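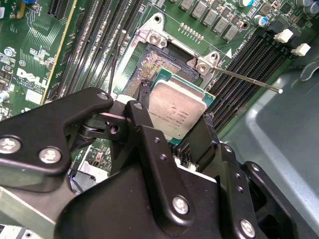 Aus der Werkstatt: Prozessortausch im Altbestand

Wer in den letzten Wochen versucht hat, bei uns im Hinterzimmer einen Kaffee abzustellen, weiß Bescheid: Die Tische gehören den Servern. Ein Steuerbüro in der Nachbarschaft hat ausgemistet, und weil Oriana Garrido am Telefon grundsätzlich erst Ja sagt und dann fragt, worum es geht, haben wir jetzt eine stattliche Sammlung alter Dell-Kisten mit Xeons aus der E5-Familie. Schwer, laut, stromhungrig. Ich mag sie sehr.

Ein Teil davon soll wieder arbeiten, als Backup-Rechner für den Verein und als Spielwiese für den Linux-Kurs. Dafür werden Prozessoren getauscht, von den schwächeren Rechnern weg, in die stärkeren Gehäuse hinein. Auf dem Papier ist das eine Sache von Minuten. Auf dem Papier passt auch die ganze Werkstatt in zwei Schränke.

Das Problem ist bekanntlich der Sockel. Bei LGA sitzen die Kontakte im Board und nicht am Prozessor, ein Feld aus winzigen goldenen Federchen, das im Licht hübsch schimmert und ungefähr so viel Humor hat wie das Finanzamt. Einmal mit dem Ärmel drüber, und man darf den Abend mit Lupe und Nähnadel verbringen. Maricica Rusu hat im Februar auf diese Weise drei Pins wieder gerade gebogen. Der Rechner läuft seitdem. Maricica redet bis heute ungern darüber.

Für alle, die beim nächsten Schraubabend mitmachen wollen, deshalb noch einmal die Hausordnung für den Umgang mit offenen Sockeln:

Netzstecker ziehen. Ja, auch wenn er „eh aus“ ist. Danach einmal den Einschaltknopf drücken und sich kurz erden.

Strickjacken, Schals und Freundschaftsbänder bleiben an der Garderobe.

Der Prozessor wird nur an den Kanten angefasst. Die Unterseite geht keinen etwas an, und Fingerabdrücke auf dem Metalldeckel wischt man vor der neuen Wärmeleitpaste ohnehin weg.

Vor dem Einsetzen auf die Markierung an der Ecke und die Kerben achten. Er passt in genau einer Richtung. Wer glaubt, eine zweite gefunden zu haben, legt ihn bitte hin und holt jemanden.

Gerade absenken, ablegen, loslassen. Geschoben und gedrückt wird nicht. Den Druck macht nachher der Halterahmen, und der macht dabei ein Geräusch, an das man sich nie gewöhnt.

Ein leerer Sockel bekommt sofort seine Schutzkappe. Die Kappen liegen in der Keksdose. Die Kekse liegen nicht mehr in der Keksdose, dazu habe ich bereits alles gesagt.

Zur Wärmeleitpaste: Wir haben uns nach längerem Streit auf die Tube von Stomex geeinigt, die ist da und muss weg. Ein Klecks in Erbsengröße war lange die Lehre, bei den großen Xeon-Deckeln darf es etwas mehr sein. Was wir nicht brauchen, ist der Brotaufstrich, den ich neulich unter einem Kühler gefunden habe. Die Handschrift wurde erkannt.

Noch ein Wort zur Beschriftung. Auf den Deckeln steht zwar, was man in der Hand hält, aber so klein und so blass gelasert, dass man ab einem gewissen Alter den Arm nicht mehr lang genug bekommt. Bitte jeden ausgebauten Prozessor gleich in ein Tütchen stecken und die Bezeichnung mit Filzstift draufschreiben. Im Regal liegt eines, auf dem nur „der gute“ steht. Falls sich der Verfasser erinnert, welcher das ist und woran man es gemerkt hat, bin ich ganz Ohr.

Was fertig bestückt ist, läuft über Nacht im Dauertest und wandert dann in die Liste auf dem Server. Der heißt seit der letzten Abstimmung Tridholm, der Testrechner daneben Drisis. Ich hatte für Toledo gestimmt und trage es mit Fassung.

Gesucht werden außerdem: ein langer Torx-Schraubendreher, der nach Gebrauch auch wieder zurückkommt, Kühler für den passenden Sockel und antistatische Beutel in jeder Größe. Geldspenden nehmen wir ebenfalls. Für die neuen Netzteile fehlen uns noch knapp 100 Euro, und das Sparschwein neben der Tür macht einen unterernährten Eindruck.

Der nächste Schraubabend ist am 25.07.2023, im Hinterzimmer wie immer. Schraubendreher sind da, Lupe auch. Kaffee bitte auf die Fensterbank.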